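Listings checker wanted, vacation rentals (part-time, seasonal)

Vukenent rents out villas and apartments in Brermont and along the coast at Astau. Like every company in this business, we publish a lot of sentences about views. Some of them are true. We want to hire a person who will go and find out which.

The job is to visit each property before the season, with the listing in hand, and compare. If the page says "steps from the beach," walk it and write down the number of minutes. If it says "sleeps 5," look at the fifth bed and decide whether you would put an adult in it. Owners will tell you the sofa is very comfortable. Lie down on it.
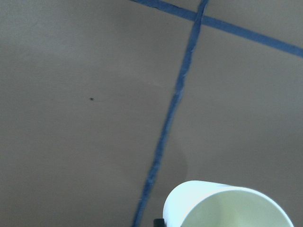 You will report to Jayanthi Bhat, who edits the listings and is hard to impress. Reports should be short and plain. We do not need the word "stunning" and we will take it out if you send it.

What we pay: $350 per property, with travel between Brermont and Astau covered. The first round is 15 properties, to be finished by the end of February. We expect most visits to take 4 hours, and the larger houses at Bouazza will take longer. There is no bonus for a favorable report.

You should have a driver's license and be able to write a clear paragraph. Experience in hotels or rentals is fine, but we have met plenty of people with a long resume who never once ran the shower to see if it got hot. 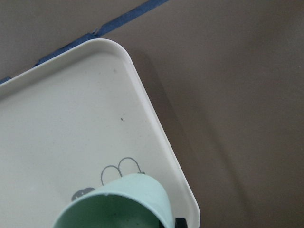
Please don't apply if you own a rental in the area, or if your family does. We will ask.

To apply, pick any vacation rental listing online, ours included, and send us one page on what you don't believe in it and how you would check. Skip the cover letter. Applications go to Jayanthi Bhat at the Vukenent office in Brermont. We reply to everyone, though it may take us a couple of weeks.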